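Slow mornings, second winter
by Arash Kordestani
Jan 18, 2023

When I moved to this city I had a job that began at seven, and for that reason I never learned what a morning is here. I knew the bus, the elevator and the coffee machine on our floor at Voltgate, which gave you something brown if you pressed the button two times. Then my shift was changed, and suddenly I had two hours every day before anybody wanted something from me. You would think that a person is happy about this. I spent the first weeks lying in bed and reading the news of three countries on my phone, and I came to work more tired than before.

My mother says that a day is like a shirt, if you close the first button wrong then all of them are wrong. It sounds better in Persian. I have been trying for one year and some months to close the first button right, and a few readers asked me how it goes, so I write it down.

The phone

The phone sleeps in the kitchen. I bought an alarm clock from the second-hand shop behind the station, a Ruser, a brand I had never heard of before, and it has a sound like a small angry truck. I hated it until April. Now I wake up a little before it and I switch it off so that it does not have the pleasure.

I do not have a strict rule about when I may look at the phone again. I tried a strict rule and I broke it on the fourth day, and then I felt so bad that I stopped everything for a month. What works for me is that the phone is far and the floor is cold.

Writing

After I wash my face I write 700 words in English by hand. In the beginning it was for the grammar. I wanted to stop being afraid of "the" and "a", and a colleague told me that her teacher made her write every day without a dictionary. I don't know if my articles are better. My wife says yes, but she is kind in the morning.

What I write is not interesting. I describe the weather, what I cooked, a word that I heard and did not understand. Last week I wrote a full page about "to put up with," which has three small words and none of them helps you. When a notebook is full I put it in the closet and I don't read it. I did read one of them in the fall and it was mostly complaints about the neighbor's bicycle, so perhaps it is better in the closet.

Walking to Stojanović

The bakery on the corner opens early and I go there on foot even in the snow. Mr. Stojanović speaks with me in the kind of English that I also speak, careful and a bit too polite, and we understand each other perfectly. He keeps the seeded bread for me if I come late. In return I must listen to his opinion about the football.

On this walk I met Ruby-Lee Pearce, who lives on the tenth floor, number 1013. For a whole year we only nodded. One morning the elevator did not work, so we went down all the stairs together and by the bottom I knew the names of her grandchildren and she knew what I pay for heating. Now she sometimes waits for me by the mailboxes. I think that in my first job here I passed maybe a hundred people like her and did not see them at all.

Tea

I grew up with black tea in small glasses, very strong, with sugar between the teeth. For this reason I was suspicious about the Chinese way, where you pour water on the same leaves again and again. But my wife drinks it like this and I wanted to sit with her, so I learned. The first days I burned my fingers on the lid each time. You have to hold the cup at the edge, and you should not be shy with it.

We have no tea tray and no special corner. We have one round table with a light top, and everything from the morning lands there. The white gaiwan with the thin green line stands on it next to my face cleanser, and I stopped carrying things back to their shelf before breakfast. It can wait. I used to believe that a calm morning needs a clean table, and I spent half of the calm on cleaning it.

The leaves are from a shop called Plukier. I take the cheap oolong. My wife can taste the difference between the cheap one and the next one, and I say that I can too.

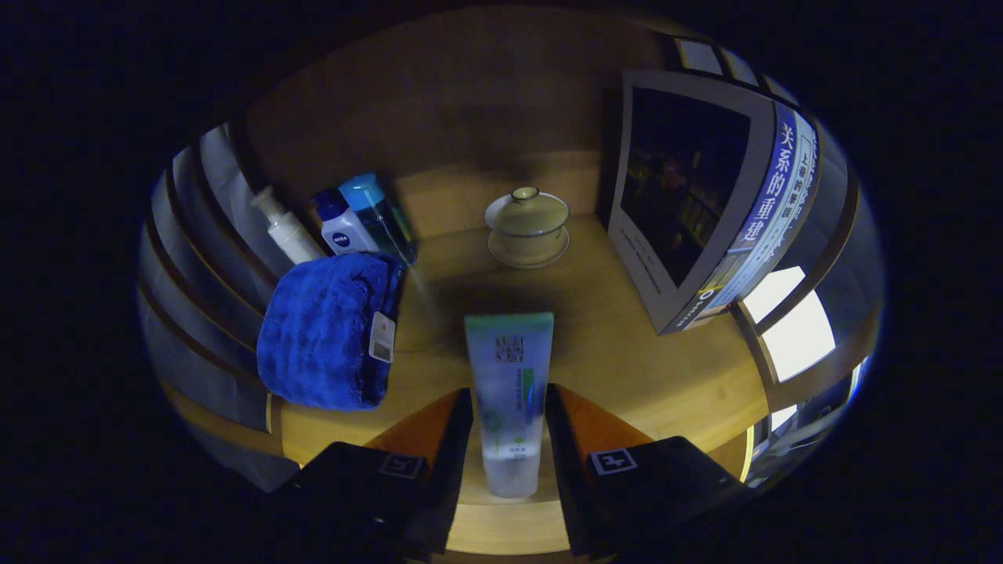
What I still do badly

Stretching. I have a mat and the mat is very rested. Also I go to sleep too late, and then the two hours become one hour and I am rude to the alarm clock. Ruby-Lee gave me a paper with exercises for the back from her doctor, and I taped it on the fridge, where I read it while I am eating bread.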